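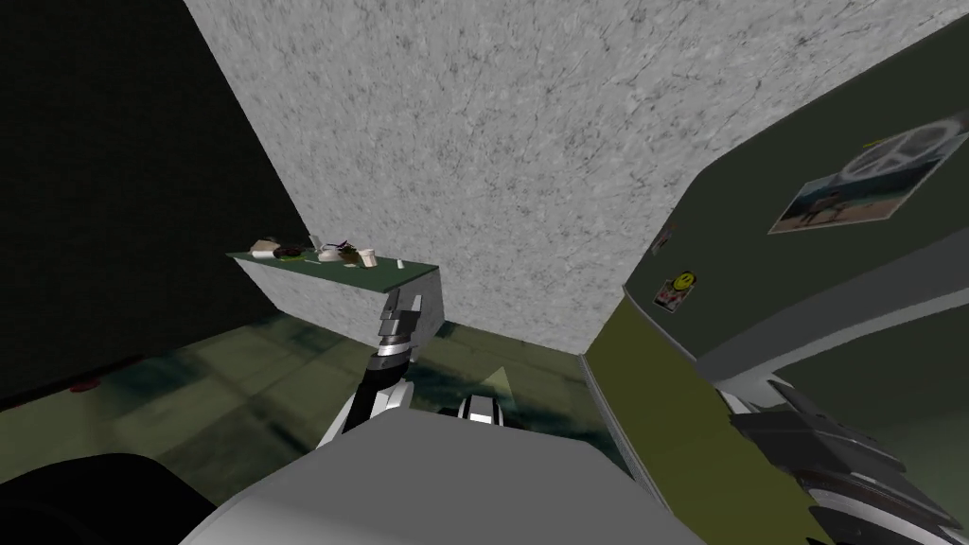 Pramow Budget Explorer review: good for looking up one number, weaker for comparing years

Posted Sunday, July 11, 2021

Our town put its draft budget up for comment last month, and for the first time it came with a link to something called the Pramow Budget Explorer. Before this we got a PDF. The PDF still exists, it is 211 pages long, and I have read most of it every year since I moved to Plultthorpe. I used the Explorer for three weeks alongside it, mostly on a laptop and sometimes on my phone, and these are my notes.

What it is

The Explorer is a website the town pays for. You don't need an account to look at anything. The front page shows total spending as a block chart, with one block per department. Click a block and it opens into divisions, then programs, then individual budget lines. Revenue works the same way on a second tab. A third tab covers capital projects, and a fourth is where you leave comments.

If you only want to see, you don't have to register. If you want to comment, you give your name, street address and an email. The confirmation email took a few minutes to reach me and went to the junk folder.

Finding a number

This is the best part. I wanted to know what the town plans to spend on road salt. In the PDF that took me most of an evening last year, because salt is split between public works and the fleet garage, and the two sections use different names for it. In the Explorer I typed "salt" and got both lines, with amounts, in a couple of seconds. Street lighting, library hours and the contract for tree removal were all just as quick.

The search only looks at line titles, though. It doesn't look at the notes under them. I knew there was a note about the Palla Street bridge inspection being moved to next year, and searching for "bridge inspection" found nothing. It was there under "engineering, outside services," where I would not have looked if I hadn't already seen it in the PDF.

Comparing years

Each line has a small arrow showing whether the amount went up or down. The arrow compares the draft with last year's adopted budget. It does not compare with what was spent. For parks the difference is large, as the summer programs were cut back in 2020 and much of that money was never used. The Explorer shows parks as flat. Put next to what went out the door, it is a big increase. I don't object to the increase, but a person using only the Explorer would not know about it.

You can switch on actual spending in the settings menu, under "advanced columns." Once it is on, it stays on until you close the tab, and then you have to set it again. I would make it the default.

Only three years are loaded. The PDF has five.

The tax calculator

You enter your assessed value and it gives you an estimated bill, then splits it by department. I checked mine by hand. The Explorer's figure was off by $56, which turned out to be the sewer charge. It is on the bill but it isn't a tax, so the calculator leaves it out. That is correct in a narrow sense. A line of text saying so would help.

The split by department is easy to read, and I think it is the page most people in town will use. My neighbor across the road looked at hers on my phone and was surprised at how little went to the town offices and how much went to the schools.

Capital projects

Projects are shown as pins on a map. The map is slow. On my phone it froze twice, and both times I had to reload the page and start again from the top. On the laptop it was fine. Each pin opens a short sheet with the cost, the start year and where the money comes from. Some sheets are full and some have almost nothing in them. The firehouse roof has a complete breakdown. The Kaczmarczyk Field drainage work, which costs more, has one sentence and a total. I assume that depends on what each department sent in, so I won't hold it against the software.

Comments

You can attach a comment to a particular line, which I liked. The comment box holds 185 words, and there is no counter, so you find out you are over when you press submit. It did keep my text, so I could trim it and try again.

When I last checked there were 20 comments showing. Most were on the tax rate or the pool. The town says all of them will be passed to the council before the vote in August. There is no way to see whether anyone has read yours, and staff haven't posted any replies so far.

Downloads and printing

Any table can be saved as a spreadsheet. The files open cleanly and the account codes match the ones in the PDF, which made checking simple. I compared the police, library and debt pages and found no differences in the amounts.

Printing is poor. The charts come out cropped and the text is tiny. If you want paper, ask for the PDF at the town clerk's window or use the copy at the library.

Good

Fast search on line titles
Spreadsheet downloads that match the official document
No account needed to read
Comments can be tied to a line

Not so good

Arrows compare budget to budget only
Notes are not searchable
Map freezes on a phone
Only three years of figures
No word counter on comments

Overall

I would use it to look something up before a meeting, and I would send a neighbor to the tax page. For following how a department has changed over time I am going back to the PDF. Three and a half out of five. If the town turns on actual spending for everyone and loads the missing two years, I would go to four.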